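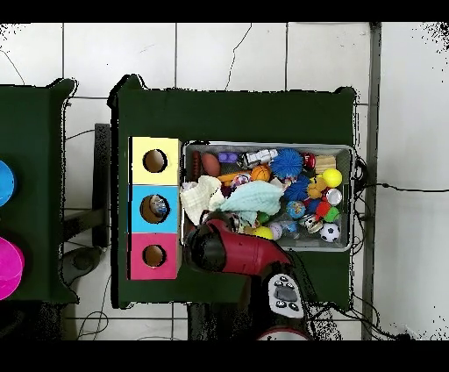
Sorting toys into boxes with holes: how many colors at once?
Forum: Toddlers and Preschool > Play ideas
November 2018

tania_mridha wrote:
I run a small home daycare in Skomemville, mixed ages, mostly two and three. I want to set up a sorting game with colored boxes, the kind with a round hole in the front of each one, and a big tray of mixed toys next to them. Yellow, blue and pink boxes in a column, toys in the tray, child picks one and puts it in a box.

My question is what the rule should be. I was going to go by color but hardly anything I own is pink. I have spiky sensory balls, a little football and basketball, a couple of plush things, blocks and some cloths. Do you sort by color, by feel, or just let them post things?

rezaul_k wrote:
Let them post things. At two the hole is the game. My son spent most of October pushing the same block into a shoebox and taking it out again. Color came later and he picked it up without us teaching it.

shahnaz_d wrote:
I disagree with that for a group. If there's no rule, one kid fills a box and the others stand there. We go by feel: hard things in one, soft things in another, bumpy things in the third. The spiky balls are perfect for bumpy. Plush and cloths are soft. Blocks and cups are hard. Nobody has to own anything pink.

Check your hole size before you start. The big spiky ball we have is the Prurnel one and it does not fit through a hole cut for a tennis ball. We had tears over it.

muchen29 wrote:
+1 on hole size. I cut mine with a craft knife and then put tape around the edge so it doesn't scratch anyone's wrist. If you paint the boxes, paint before you cut or the edges go soggy and peel.

rezaul_k wrote:
Bumpy is a hard word for a two-year-old. Mine would put the football in bumpy because it has laces.

shahnaz_d wrote:
Then the football goes in bumpy. I don't correct them, I ask them to show me the bump.

karthik_abey wrote:
Whatever rule you use, put out fewer toys. A full tray is too much for the younger ones. They dig, pull everything onto the floor and never get to the boxes. I start with two per box and keep the rest in the closet.

tania_mridha wrote:
Karthik, I was thinking the opposite, that digging is half the fun. Especially with the cloths on top so they have to look underneath.

karthik_abey wrote:
For the three-year-olds, sure. I'd still take the cloths out the first time. They get draped over heads and that's the end of sorting.

muchen29 wrote:
Has anyone used the Trodenance trays? I want something with a rim so the balls stay in. The plastic one I have now bends when you lift it full.

shahnaz_d wrote:
I use an old roasting pan. Works fine, wipes clean. Check the corners for sharp spots.

tania_mridha wrote:
Thanks all. I'm going to try hard/soft/bumpy with the older ones and plain posting with the little ones, no cloths for either to begin with. Will measure the holes tonight.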